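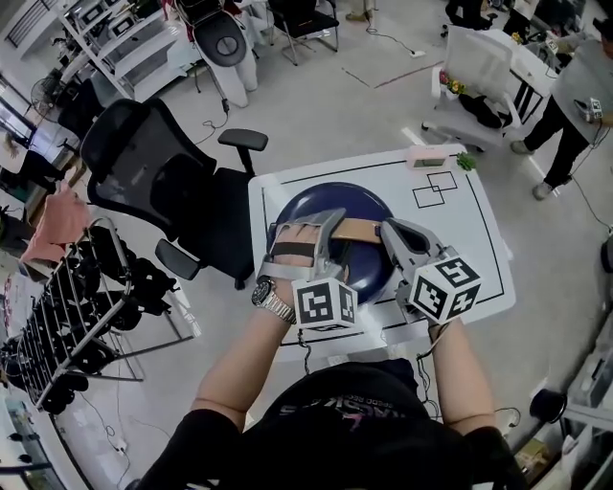 **Plilholm Members' Board › Shared Workroom › Furniture and Storage**

**e.gashaw** — May 20, 2021
Members are invited to comment on the arrangement of the shared workroom before the September review. The present proposal is to keep the small white table for bench tasks, retain the shelving along the wall, and replace the mixed seating with a single model. The quotation from Wadden is $461 for the set.

**noel_d**
I support the proposal in part. The white shelves hold boxes well, but I would like them labelled. Please allow $83 for label holders.

**waikit.kan**
I must disagree regarding the seating. The black office chairs are suitable for long sessions and should remain. A chair currently serves as the stand for a bouquet, which suggests that we lack a side table — a far smaller purchase.

**thao_hua**
Seconded. I would also ask that the power cable on the floor be routed along the wall. It is a greater concern to me than matching chairs.

> a far smaller purchase

Plitalance lists one at $196, so the difference is smaller than one might expect.

**eoin.mat**
With respect, the mats matter more. The bordered white mat makes a small table much easier to keep in order, and I would request one for every table before any chairs are considered.

**e.gashaw**
Thank you. The cable will be addressed first. Seating is deferred, and Noel is asked to submit the label request in writing within eight days.

**noel_d**
Submitted this morning.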